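**Notebook, October, just after 3 in the afternoon**

Stationery day at last. I have been promising Thảo a proper tidy of the small things since we moved the Vaston samples out, and what with one job and another it never got done. So the kettle went on, the radio went on, and I made a start with the paperclips, which seem to breed in this place - every drawer I open has a few more lying in the bottom of it.

The idea is simple enough. Full boxes go out in a row where we can read the labels, then on to the white tray, and the tray goes to the front desk for Ardalan to share out. Odds and ends can wait for a jar of their own. 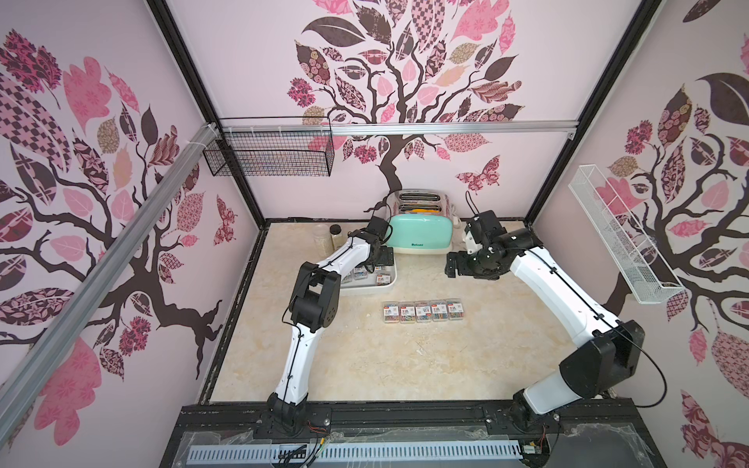 *Paperclip boxes lined up in front of the green toaster, with more on the white tray.*

I do like them in a row like that, all the colours together. The jars can stay at the back for now. I keep meaning to find the toaster a better home too, but everybody is fond of it where it is and I'm not going to be the one to start that argument again!

Thảo came by with the order book and we worked out that the Zustberg room gets through far more clips than we do, mostly on the sample cards. She would like 10 boxes put by for them before the end of the month, and 2 kept back for us.

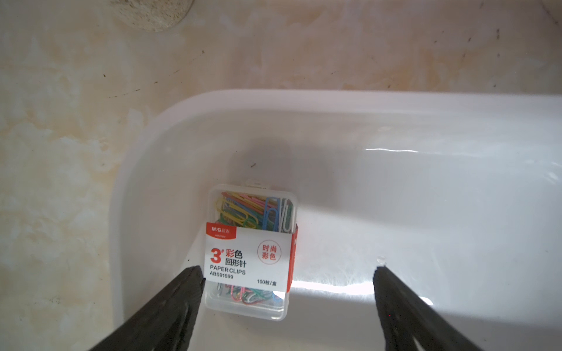 Reordering has always been a muddle here, mainly from people writing "clips, coloured" in the book and leaving the rest to luck. Last time we ended up with 25 boxes of something far too small for the Lương folders. From now on please copy the code off the label: these are M&G, size 3, ABS91699, a hundred to the box. I've written it inside the front cover as well, in pen.

Still to do: drawing pins, the big bulldog clips, and ask Ardalan whether Rasero still want their folders back.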